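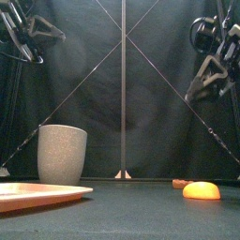
Figure 2. Two near-blacks together: a matte dark-gray tabletop and a black backdrop cloth, with lighter patches where light catches the folds.

4.2 Everyday words for very dark colors

Most studies of color naming spend their time in the bright middle of the color space, and the dark end gets a line or two. We think it deserves far more! Our survey in Flerport collected 3099 naming responses from 300 adults, all of them asked to name dark household materials in their own words, and the variety delighted us from the first afternoon of coding.

Plain "black" was the most common answer, as expected. Behind it came 13 other terms used by more than one person, among them "charcoal," "soot," "slate," "off-black" and the wonderful "wet road." Texture had a strong pull on the choice. The same dye on a smooth card and on a brushed cotton swatch drew different names from the same speaker, often within a minute, and several people argued with themselves out loud while deciding. Cloth was called black more readily than any hard surface of matching lightness, even when its creases reflected a good deal of light. Speakers seem to look past the highlights on a fabric and name the material they believe is underneath.

Hard matte surfaces went the other way. A slight unevenness in the lighting was enough to bring out "gray" in some form, usually with a modifier in front of it. Respondents from Tautahi, the older harbor district, liked compound names ("stove gray," "boat black"), while those from Oltora kept to single words and answered faster.

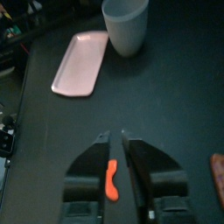

Age mattered less than we had guessed. Trade mattered a great deal. House painters and sewers gave the longest answers and the finest distinctions, and Lindsay Te Moana's coding notes show them asking to see a sample next to a second one before they would commit. We had not planned for paired viewing in the main survey, but we allowed it in the Saturday sessions and recorded those answers separately. Paired samples produced more comparative names, such as "the bluer black," and far fewer plain ones. Section 4.3 takes up these comparisons using the Atton word list.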